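Wiver Forums > Bimanual setups > Faults and repairs
Thread: left gripper won't release, right arm keeps going like nothing happened

kwanho_chu
ok second time since Monday so I'm posting. Two arm cell, towel sorting. Left arm works the stack at the back left, right arm works the yellow tray. Left goes down on the stack, closes, then the gripper motor throws overload and just stays shut. No release. Right arm doesn't care, carries on with its half of the routine.

Today I had my hand halfway in to free the cloth when the right one swung across. Missed me. Not happy about it.

Error code is 107 on the left gripper, nothing on the right. Firmware is whatever Wusik shipped in April. 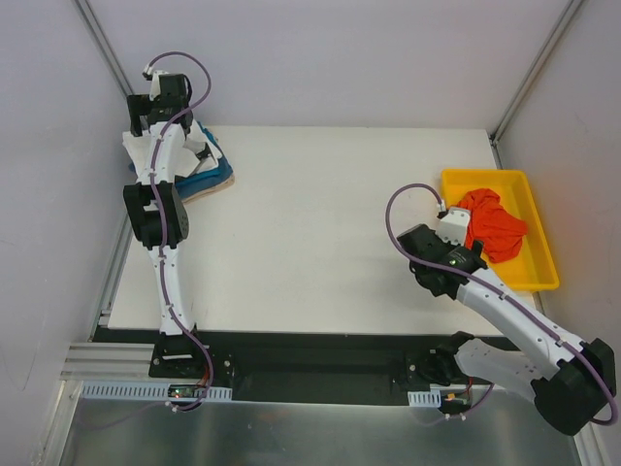 Stack is white cloth on top, blue towel, beige on the bottom. My guess is it's going too deep and trying to pinch more than the top layer. Current limit on the gripper is 700 in the config, havent touched it. Anyone seen 107 on cloth? We only ever got it on hard stuff before.

pell_grant
hand in the cell with an arm live?? forget the code, fix that first

kwanho_chu
yeah yeah. I thought a fault on one stopped both. It did on the old controller

Shu-fen Ng
It doesn't on this one. Faults are per arm unless you link them. Look for group_stop in the cell file, default is off. I think that default is terrible and I've told Fonik so, got a "thanks for your feedback".

And linking is not an e-stop. Kill power to both before you reach in, every time, even for a two second job.

tinsnip
disagree on the default. We run two arms on separate jobs and if one faulting froze the other we'd lose half a shift. Per arm is right, people just need to read the manual

Shu-fen Ng
Separate jobs, sure. His share a table. Anything that can reach the same spot as your hand should stop when its neighbor faults. Not sure why that's controversial

tinsnip
not controversial, just saying it's a config choice. page 129 by the way, it's in there

pell_grant
page 129 of a pdf no one opens lol

marrow_bit
Back to the 107. That's sustained overload, not a peak, so lowering the limit makes it trip quicker and doesn't cure anything. I'd bet on Z. What's your approach height, fixed or off the top of the stack?

kwanho_chu
fixed. taught it with a taller stack I think. So as the pile changes it's just going wherever

marrow_bit
ok but a shorter pile would make it grab air, not jam. Unless you taught it low to reach the last piece and now it mashes into a full pile. Try raising 5 mm and see if it still trips

tinsnip
or it's the cable. if the clips pull tight near the elbow the connector at the gripper gets tugged when the arm reaches to the back. We had that, looked exactly like an overload. Check slack with the arm fully out, power OFF

Shu-fen Ng
Cable fault usually gives you a comms error, no? Never seen it report 107.

tinsnip
ours did. different gripper tho, a Man one, so maybe not

kwanho_chu
Update. group_stop is on, tested it by faulting the left one on purpose with nobody near, right stopped too. Sign on the cell now says power off before reaching in.

Raised the approach 5 mm. Ran it most of the afternoon, one 107 in about two hours, before it was every few minutes. So better but not gone. Cable has slack as far as I can tell, didnt unclip anything.

marrow_bit
still one is still one. go up a bit more, and log the motor temp next time it trips. if it's hot when it goes then it's been squeezing too long between cycles

kwanho_chu
will do tmrw, cell's off for tonight

pell_grant
good. leave it off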